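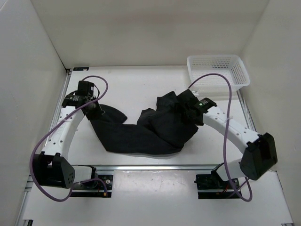
3.2 Garment states before folding

Home | Articles | Textiles | About

January 28, 2024 - By the Eltora textile handling group

5 shares | 0 comments

Dark garments are harder to sort by shape than light ones. Folds within black cloth show little contrast, and the outline against the work surface has to carry most of the information. We therefore describe each garment by its outline first and by its inner creases second. A bunched garment is one in which the waistband, seat and legs cannot be told apart from the outline alone. A flat garment is one in which both legs can be followed from waist to hem.

The Ikar set contains 88 garment layouts, of which 53 are trousers. In 26 of the trouser layouts the cloth was judged to be bunched. These were kept in the set, as a household pile seldom offers anything neater.

Figure 4. Black trousers laid flat across a white board, waistband to the right and leg openings to the left. A narrow strip of the board shows between the legs. 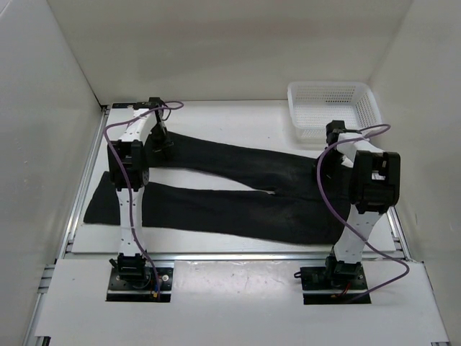

The gap between the legs is a useful measure of readiness. Where it is narrow and even, one leg can be laid over the other with little correction at the hem. Where the legs lie at different lengths, the hems should be brought level before the first fold - otherwise the error is carried into every later one. Small creases were ignored under the Odon scoring rules unless they changed the outline. Dust marks were also ignored.

3.3 Fold order

All trousers were folded lengthwise first, then from hem to waist.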